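How to Fold T-Shirts So They Stand Up in a Drawer

Reading time: 4 min

This is the method we use for short-sleeved cotton T-shirts. It gives a small, firm packet that can be filed upright in a drawer or packed in a carry-on. You need a flat table at waist height and enough light to see the seams. A bed will do if you have nothing else, but the mattress gives under your hands and the edges come out crooked.

1. Start with a fully dry shirt

A shirt that is even slightly damp at the collar or hem will hold wrinkles once it is folded. Check the thick parts with the back of your hand. If the shirt has been sitting in a basket, shake it out twice, holding it by the shoulders.

2. Lay it sideways

Put the shirt on the table face down, with the collar to your left and the hem to your right. Most people lay it with the collar pointing away from them, and that works too, but sideways puts the long side of the shirt in front of you and you can reach both ends without leaning.

Smooth from the middle out with flat palms. Bring the sleeves out straight. Small ripples are fine at this stage. Large ones will show up in the finished packet.

3. Take hold of the cloth

Pinch the fabric, and keep the pinch small. Fingertips on either side of the cloth are enough. If you grab a handful, you will pull a lump into the corner and it has to be smoothed out again later. Jersey knit stretches easily, so don't tug on a single layer.

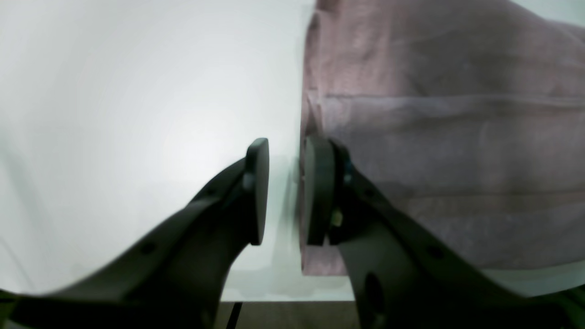

4. Make the first long fold

With one hand near the collar and the other at the hem, lift the far edge and bring it toward you. Keep a light, even pull between your hands until the edge is straight, then set it down. The fold should run parallel to the length of the shirt.

Leonor Vieira, who taught me this, does it in one motion. I still stop halfway to check that both hands have come the same distance. If the collar end has traveled farther than the hem, the packet will be wedge-shaped and won't stand.
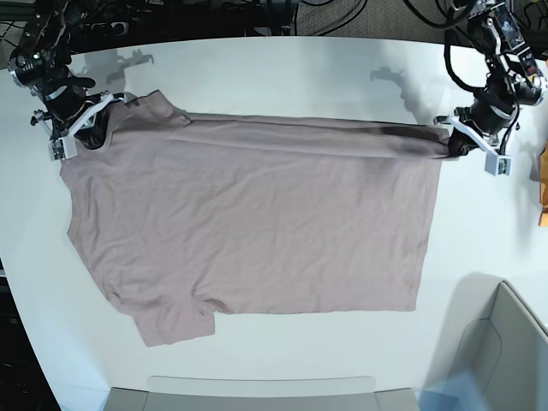 The width of this first fold decides how wide the packet will be, so measure your drawer before you do a whole load. Mine is a Waltow insert with an inside depth of 200 mm, and I aim for packets a little narrower than that. A strip a hand's width or so, like the one along the top of the mauve T-shirt, is a good first try for an adult size. For a wide, boxy shirt, go deeper. Fold any sleeve that sticks out back on itself so it lies inside the strip.

5. Repeat on the near side

Fold the near edge in to match. You should now have a long band with the collar at one end. Run your forearm along it once to press out the air.

6. Fold the length

Bring the hem up to just short of the collar. Fold that in half, then in half again for a drawer. For a suitcase, stop after the first half.

7. Stand it up

Set the packet on its folded edge. If it falls over, open the last fold and press harder before closing it. Very thin shirts may need one more fold.

Heavy sweatshirts don't suit this method. Stack those flat.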